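Play Materials and Early Problem Solving
Handout 4: Shape sorters
Course tutor: Ovidiu Hodoroagă, Zastevstead

Read this before the February workshop and bring it with you. Room 12, with the toy cupboard. The reading for this session starts at page 277 of the course reader.

4.1 What the toy asks of a child

A shape sorter is a block or box with holes in it, and a set of pieces to go through or into the holes. To post a piece, the child has to do several jobs that adults run together: look at the end of the piece, look along the holes, choose one, bring the piece over, turn it until the edges agree, and let go at the right moment. A child can be good at the choosing and poor at the turning. When you observe, write these down separately.

Sorters differ more than the catalogues suggest. Thin-lidded boxes forgive a tilted piece, because it only has to get past a few millimetres of lid. Solid blocks with deep holes don't forgive it, and a piece that goes in crooked will stick. The pieces differ as well. Short, chunky ones show their shape from most angles. Long bars show it only at the end, so a child holding one by the middle may be looking at a plain side and have nothing to match.

4.2 The red block

We will use the red block for most of the workshop. The holes are laid out in three rows of three positions, and some positions have more than one opening.
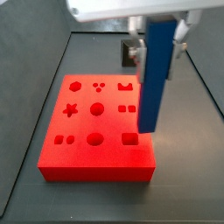 Fig. 4.1 Red sorting block with a long dark blue bar held upright.

Learn the layout well enough to make notes without stopping to look. Use "far", "middle" and "near" for the rows, taken from where the child sits, and "left", "centre" and "right" within each row. "Far left" is then a hole and no longer needs describing. If the child turns the block round, note the time and go on using the child's side as near.

Some positions deserve a closer look:

The star. Five points, so it fits again after a small turn. Children often pick it out first and then find it hard to post.

The round hole in the centre. No turning needed for a round piece. A good place to begin with a child who gives up quickly.

The cluster of three small round holes. Young children tend to see three circles. Older ones may call it a triangle, which is a fair account of how the holes are arranged. Write down the word the child uses.

The wide oval. Easily confused with the circle when seen from a low chair.

4.3 Turning and fit

Count how many ways a piece can go into its own hole without being flipped end for end. A square bar has four, an oblong bar two, an oval two. A regular hexagon has six. The fewer the ways, the more turning a child may have to do, and the longer you should wait before helping. 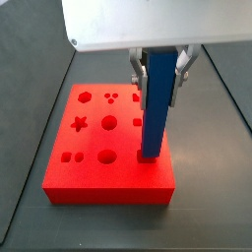 With a long bar the turning is only half of it. The bar must also stand straight. Held high up, a small lean at the hand becomes a large miss at the hole, and the corners catch on the rim. Children deal with this by sliding the hand down, or by resting the end on the block and feeling for the opening. Both count as strategies. So does pushing hard, which you should record without comment.

4.4 Talking while they work

Keep it short. "Try turning it" is enough. Avoid naming the hole for them, and avoid "nearly", which most children hear as "push". Pap's chapter in the reader (from page 277) has transcripts of parents doing this well and badly.

4.5 Workshop task

Work in pairs, one posting and one observing. Change over after 9 minutes. The person posting uses the hand they don't write with. The observer fills in the Nuto sheet: piece, first hole tried, number of turns, final hole, any words spoken.

Then repeat with eyes shut, one piece only. Most people find the edges with a fingertip before bringing the piece across, and you will see children of three do the same.

Sheets go in the tray marked Clullmont by 4 pm. Put the blocks back in the cupboard with their own pieces, as the sets are not interchangeable.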